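Progress report to the Pellero Fund
Project: Learning to sort by example
Prepared by Anitha Thevar, Stovham workshop, May 29, 2026

We're very pleased with how the second stage has gone. Since our last report the arm has been set up on its own table, Cauã Holanda has rewritten the recording software, and we now have 535 recorded examples of the shape-sorting task. The target for this stage was 200, so we are well ahead!

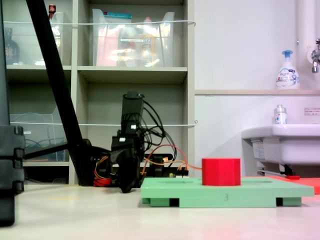

Why use a child's sorting board for this work?
The shapes are simple, but each one has to be turned the right way before it will go in, so every recording holds a lot about fine positioning.

Most of the early effort went into keeping the table the same from one session to the next. Small shifts in the board's position spoiled part of our first batch, and Svend Thoroddsen now checks the layout before each session begins.
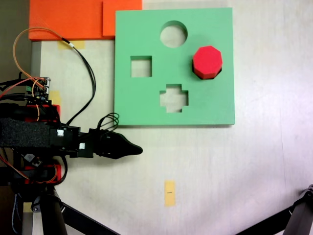

Red block at the octagonal hole, with tape on the tabletop.

Els Leemans has gone through the first 100 recordings by hand, marking slow starts, second tries and misses. We are keeping the second tries. Cauã thinks they may be the most useful part of the set (I'm coming round to his view), as they show the system how to recover from a poor approach. 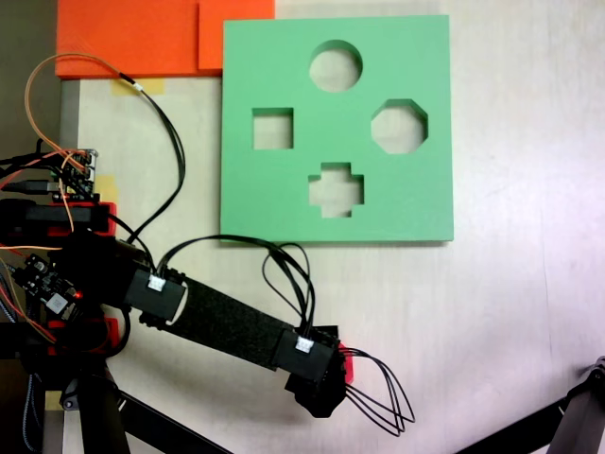

Sorting board with all four holes open.

Shobha Menon ran a first training test on the marked recordings. It's early and the results are patchy, particularly with the cross, but the approach to the board is already much smoother than we had hoped for at this point.
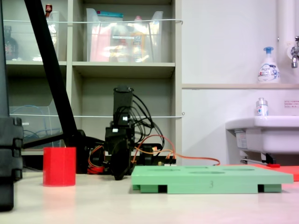

We would also like to vary the starting positions far more in the next stage, which will mean longer sessions and around 2 extra days of checking each month. The existing budget covers this. Our partners at Marnau have asked for a copy of the marked set, and we'd be glad to have your agreement before we send it. The next report will reach you in November.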